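Grason Home Storage – Customer Support
Ticket: Tavberg wire basket, wrong size for snack shelf
Opened: 16 August 2021
Status: Waiting on customer

Hello, and thank you so much for the quick reply to my first note! I bought the black Tavberg mesh basket for drinks and a light blue plastic one for snacks, and I'm afraid the drinks half of the plan has me stumped. The shelf in our break room is 18 inches deep, and the 500 ml bottles keep toppling over whenever someone pulls the basket out.

I tried your first suggestion (folding a dish towel under the bottles) and it helped for a day or so, but then the towel bunched up and we were back where we began. So I've gone with your second idea and laid the bottles on their sides – the Pepsi ones are in there like that now, and the blue basket is still waiting for its snacks.

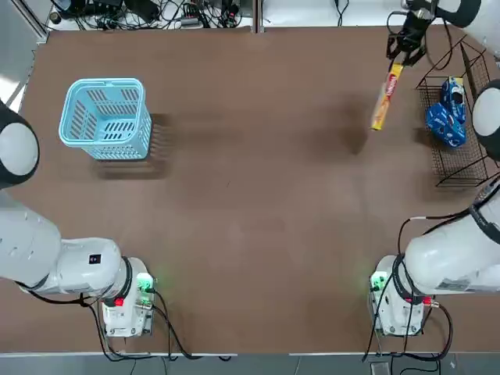 What I'd love to know is whether the Tavberg divider would hold them still, or if I should swap for the deeper Ferri basket and stand everything upright again. I don't mind paying the difference, and I still have the receipt and both tags.

Warmly,
Fiorella Fontana

Reply from Grason Support:
Hi Fiorella, the divider clips in crosswise and should suit bottles lying down. Could you send us the inside width of your basket so we can pick the right one?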